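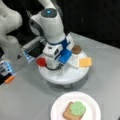 *Two-arm table cell with round platform, toy sandwich parts and paper plate.*

# Wivska Table Cell Marking and Rules Kit

Item 2288. Supplied by Trolmont.

The Wivska kit is a set of signs, floor tape, checklists and log sheets for benches where two robot arms share one work area. It covers small pick-and-place work such as the sandwich task shown, where toy food is set out on a raised platform and built up on a plate. The arms, table and props are not included.

## In the box

- Bench sign with the operating rules, laminated, 445 mm wide
- 14 setup cards
- Log book, ruled for start checks and stops
- Yellow floor tape, one roll
- Reach template for marking the table top
- Spare labels for stop buttons and power switches

## Rules printed on the bench sign

1. One person is in charge of the cell at a time. Their name goes on the board.
2. Both arms are held before a hand goes over the table. Holding only the nearer arm is not enough.
3. Props are reset by hand only after the operator says "held" out loud.
4. Cables near a gripper are checked at the start of each session and after any stop. Leave enough slack for the full turn of the wrist, and no more than that.
5. Platforms and plates go on their marks. If one has been knocked, stop and put it back.
6. A status light is not a safety signal. Read the controller before you reach in.
7. Real food stays off the bench when toy food is in use.
8. Every stop is written down, including the ones that seem minor.

Rule 2 was reworded in April. The old text said "the arm in use", and users read that in different ways. If your sign has the old wording, Adamczyk will swap it free of charge - send a photo of the sign with the order number.

## Using the reach template

Lay the template flat and mark the area both arms can get to. Raised platforms should sit fully inside this line. Anything the operator needs to touch during a run, such as a spare plate or a pen, stays outside it. Redo the marks if either arm base is moved, even slightly.

The template fits tables with a flat matte or gloss top. The marker pen does not hold well on rubber mats. Use the tape there.

## What the kit does not do

These are working rules and markings. They do not replace a risk assessment, guarding or the arm maker's manual. Where the manual is stricter, follow the manual.

## Ordering

Refill log books and setup cards are sold separately under item 13. The Zalto wall version has the same rules in larger type and no floor tape.

Questions about the wording: Czesław Tomaszewski. Orders and returns: Rhun Bowen.

Page last checked Thu 8 August.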